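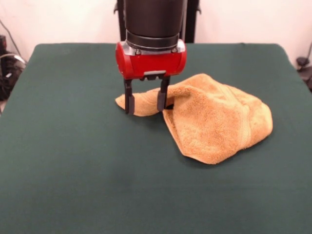

2019-11-23
Opened by Sharada Namboodiri

Towel flattening: success rate in the draft does not match what I get on the rig

The draft says the corner-finding method flattens a crumpled towel in 73 percent of trials. I reran it from the tagged checkout on the Pollville rig and got 53. Same arm, same green table cover, same towel set as far as I can tell. I'd like this sorted before anybody sends the draft to Lernedico.

Steps: load the released weights, drop a towel from the fixed height, let the policy run until it calls stop, score with the coverage script. No hand resets in the middle of a trial.

Expected: something near the number in table 2.
Got: see above. Most of my failures are the same one. The gripper goes for a corner, closes on two layers, and drags the whole heap along with it.

---

Reply, Tamer Nasrallah

Did you recalibrate after the table was moved? A few millimeters in height would give you exactly that double-layer grab. Also check which scoring script you used. There are two in the repo, and the old one is stricter about hems.

---

Reply, Sharada Namboodiri

Recalibrated before the first trial and again at the halfway point. No meaningful change. I used the newer script. The old one makes my result worse, so it can't be covering the gap.

I don't buy the height explanation in general. If the method only works with the table at one exact height, then the paper should say so.

---

Reply, Iddrisu Essien

Looked at the training logs. The corner detector was trained on 2,000 drops, of which 800 were done with the orange towel with the woven band. The evaluation used that towel too. I think the network has learned the band. It's a clean stripe on a fuzzy surface and it always sits the same distance from a hem, so if you find the stripe you've more or less found the corner.

---

Reply, Tamer Nasrallah

That's a guess. The Flila baseline saw the same data and didn't get the same lift, so the towel alone can't account for it.

---

Reply, Sharada Namboodiri

The Flila baseline doesn't look at texture at all. It takes depth only. Of course it got nothing from the band. I wouldn't lean on that comparison for anything.

Split my own trials by towel last night. With the banded towel I'm close to the draft. With the plain ones it falls apart, and the double-layer grabs are nearly all in that group. So Iddrisu's idea fits what I have, though I haven't shown it's the cause. The plain towels are also thinner, and thin cloth could be the whole problem.

---

Reply, Urszula Sowa

Easy way to separate those two: turn the banded towel so the band is on the underside at the start, or tape over it with something the same color. Thickness stays the same.

Please don't use the Tsikata simulator for this. Its cloth doesn't stack layers properly and you will get a lovely number that means nothing.

---

Reply, Sharada Namboodiri

Taping changes the stiffness. Will do the underside version, and sew a strip of band onto one of the plain towels as the other half of the test.

Status: open
Assigned: Sharada Namboodiri, Iddrisu Essien
Blocked on this: table 2, and the word "general" in the abstract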